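11/03/2023, Ronlow workshop, open day notes

Writing this up while my feet recover. We had 80 people through the door and I think every one of them wanted to stand right at the front of the two-arm cell, which was lovely (and a bit nerve-racking, seeing how close the small ones get to the rail). Fouzia did the talking for the morning and I looked after the arms. The job was plates into the teal tray, same as we've been practicing, with the mixed set: the black one, the orange one, and the fancy ones with gold on them.
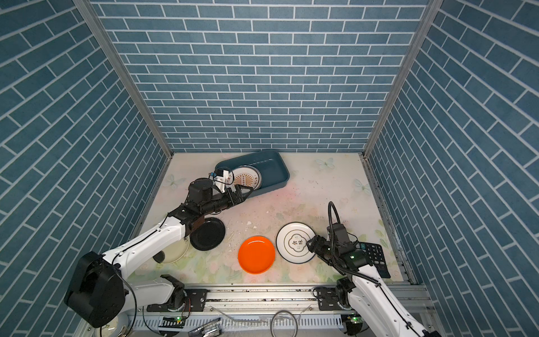

Gizella Sipos came over from Henville with a couple of her students and stayed for ages, bless her. She asked why we don't slow the left arm down before it closes on a rim, and I told her we had it at 40 percent already, but she may be right that the last little bit wants to be gentler still. I promised to try it and send her the logs. She also liked the flowery floor panel a great deal more than Fouzia does!

For next time:
Sweep the floor panel and the rail before we open, there are crumbs and dust about.
Move the calculator out of the right arm's reach.
Tidy the cable loop at the front of the rail.
Ask Adent whether the spare finger pads have shipped.

Fouzia has the visitor sheet and will type it up tomorrow.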